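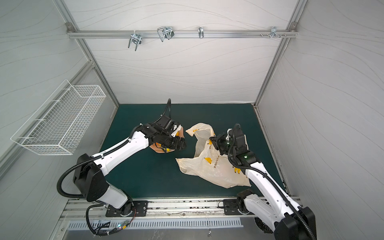

Akash Sisodia asked us if a person must know programming before they can show the robot a task, and he added that he had put off writing to us for this reason. The answer is no. You need patient hands and one morning of practice. The other questions on this page came by mail or were asked at the bench in Nesberg. Answers by Mareike Tiedemann and Kiros Sisay.

What does it mean to show a task by remote control?

The operator sits at a small pair of arms which we call the leaders. When you move a leader, the big arm on the same side makes the same movement. The program saves the joint positions and the camera pictures together. One such recording, from start pose to end pose, is called a demonstration.

Can I not simply take the big arms and push them by hand?

For one arm and a stiff object, yes, and we still teach our box tasks in this way. With two arms it becomes difficult. Your own hands and sleeves come into the camera pictures, and the robot will not have them there later when it works alone.

Why do you teach with shopping bags?

Our partner Stollstead wants bags opened and filled, so the thin bag is the real job for us. It is also a good teacher for the operator. A bag never lies the same way two times, and you must look at it before each grip. You cannot repeat a movement from memory.
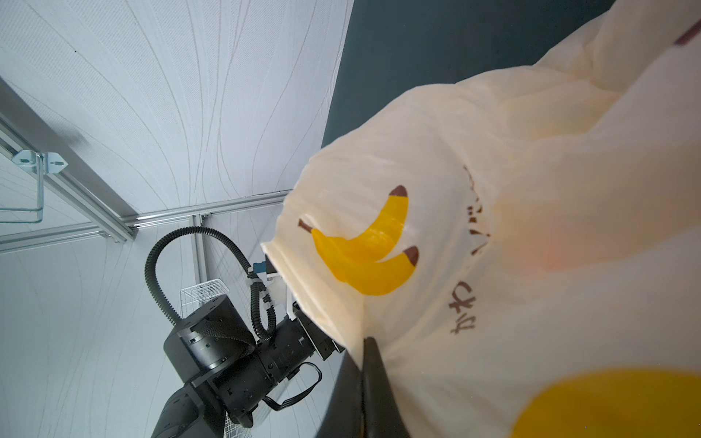 Wrist camera view, both grippers at the bag.

Which camera should I look at while I operate?

Use the fixed view to bring the arms near, then change to the wrist view for the grip. The change is made with the left pedal. New operators often stay too long in the fixed view, and there it is hard to judge if the fingers have one layer of film or two.

How many demonstrations are needed?

For the bag task we recorded 400. From these we kept the ones where the operator did not stop in the middle for thinking. A stop of 2 seconds is acceptable. If it is longer, the robot may learn to stop there also.

I dropped the bag. Should I delete the recording?

Please do not delete it. Press the right pedal, say "drop" for the sound note, and pick the bag up again if you can reach it. Savita Kashyap goes through all the marked recordings and decides which of them are useful. A clean second grip is good material.

Do both arms have to move all the time?

No. Let one arm hold still while the other looks for the edge of the bag. If you feel that your left hand is wandering, put the elbow on the table. Large movements with both arms together make the film stretch, and it can tear.

My movements on the screen come late. Is something broken?

Probably it is only the network. Close the Karnar viewer on every other computer and try again. If the delay is still there, write down the time and tell Kiros. Do not continue to record with a delay, you will start to correct too much with your hands.

How long can one person operate?

We change after each block. The longest block we had was 61 minutes, and the last recordings of it were poor. Drink something, look out of the window and give the chair to the next person.

Where can I sign up?

The next open day is Tue 14 June. Write to the Nesberg desk and say if you are left-handed, then we set the pedals the other way. In August the bench is closed.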